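The church hall does not need a bigger sign

Our parish has spent almost 200 evenings, or so it feels to me, on the question of how to mark the side chapel after its repair. The latest plan is a brass plaque listing everyone who gave money. I think it should be dropped.

The chapel already has 27 names on its walls, most of them cut in stone before any of us were born. They honor the dead. A donor list is a different kind of thing, and putting it beside the memorials makes the two look alike. Réjean Morin drew up the plan, and he argues that people give more when they are thanked in public. He may be right. A line in the May newsletter would thank them in public too.
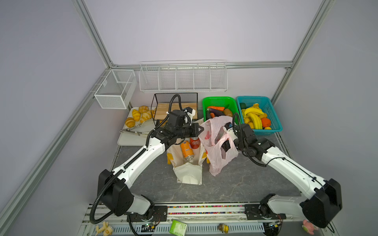
My other objection is to how the room would be used. The chapel is where we pray on weekday mornings, and afterward people stay to talk and eat. I would put the plaque money toward that. A tray of croissants with a pair of tongs laid across it costs very little, and it keeps people in the building long enough to learn each other's names.

The firm that quoted for the brass, Darkard, also offered a small book stand in oak. We could keep a handwritten book of givers on it, open to anyone who wants to look. It needs no drilling into old plaster. I will vote for the book when the plan comes up again, and against the plaque.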